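**Growing strawberries in white pipe towers vs. regular beds - who has done both?**

**kimie_f**
8 May 2026

Okay, I am fully hooked and need to talk to people who get it! My neighbor in Petville gave me a bag of runners last spring and I stuck them in an old window box. This April I had flowers before my tulips were done. Now I want to go bigger on the sunny side of the garage, and I keep going back and forth between pipe towers and a plain raised bed. The strip is narrow, full sun until late afternoon, with a hose bib right there. I don't mind watering every day. I kind of love it.

What would you do?

**junpei_kubo**

Bed. Every time. I grew in towers for two summers and the bottom plants sulked both years while the top ones dried out by lunch. Put the same variety (Skernlow, if you can find it, wonderful flavor) in a ten-inch-deep bed with straw on top and I was giving berries away to the mailman.

**tower_of_berry**

Junpei, I say this with love, you were watering from the top only! Run a thin pipe down the middle with little holes all the way along it and the bottom row catches right up. I have 12 plants in one tower on a patio the size of a bath mat, and slugs can't be bothered to climb it. I picked a bowl on Sunday and ate the whole thing standing in the yard.

**junpei_kubo**

> slugs can't be bothered to climb it

Mine climbed it. They had a lovely time up there.

**harunatsuji**

Both of you are right, sort of. Towers suit day-neutral types because they stay compact and keep flowering, and June-bearers want to throw runners everywhere, so they're happier on the ground. Kimie, do you know which kind you were given? If they fruited once and quit, June-bearers. If you got a handful at a time until frost, day-neutral.

**kimie_f**

A handful at a time! I was still picking in a sweater. So day-neutral? That's one for the tower side, I guess. What do you all put in them? I was going to use the same potting mix as the window box.

**tower_of_berry**

Potting mix with extra perlite, and a scoop of compost if it's well aged. Don't use garden soil, it packs down into a brick and you'll never get a root out of it. Feed weekly once they flower. I use tomato food at half strength and they go nuts.

**diem_b**

Jumping in on color. Go with white or something very pale, whichever shape you pick. I had a dark green planter against a south wall and the roots on that side cooked in one hot week. My pale one, right next to it, never even wilted. 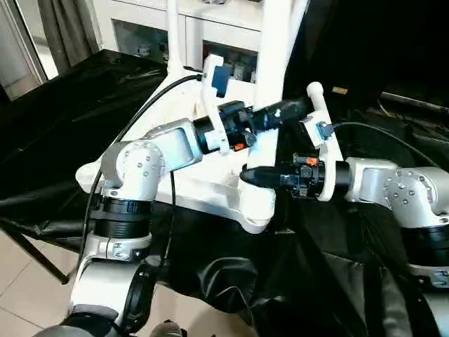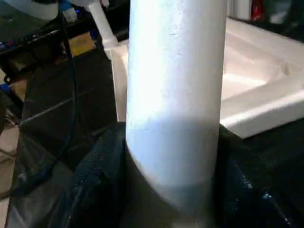
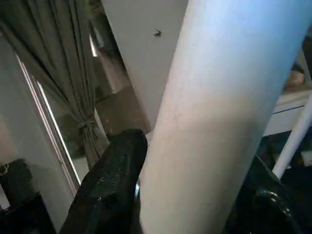 Also, wherever it ends up, turn it a little every few days so the back gets its share of light. I forgot for most of one May and had a gorgeous front and a completely bald back. And net it before the fruit colors up! The robins in my yard know the day before I do.

**junpei_kubo**

Okay, the turning thing I never did. Maybe that was part of my trouble. Still say a bed is less fuss, and you can leave it for a weekend. Try going camping in July with a tower.

**tower_of_berry**

Drip timer! Mine is a cheap one and it has gotten us through two camping trips.

**harunatsuji**

What about winter, though? That's where I lean Junpei's way. Roots up in the air freeze a lot harder than roots in the ground. I move mine into the unheated garage after the leaves die back and give them a splash of water once a month. A bed just gets a thick blanket of straw and you're done.

**kimie_f**

The garage is right there, so hauling it inside is no problem as long as I can lift it. I think I'm going to do one tower AND a short bed and put half the runners in each - same feed, same day, and I'll weigh what I pick. Junpei, prepare yourself.

**junpei_kubo**

I'm in. Loser mails the winner a jar of jam. Pinch off the first flowers on the new plants, by the way, even though it hurts.

**kimie_f**

ALL of them??

**harunatsuji**

First few weeks only. Then let them go!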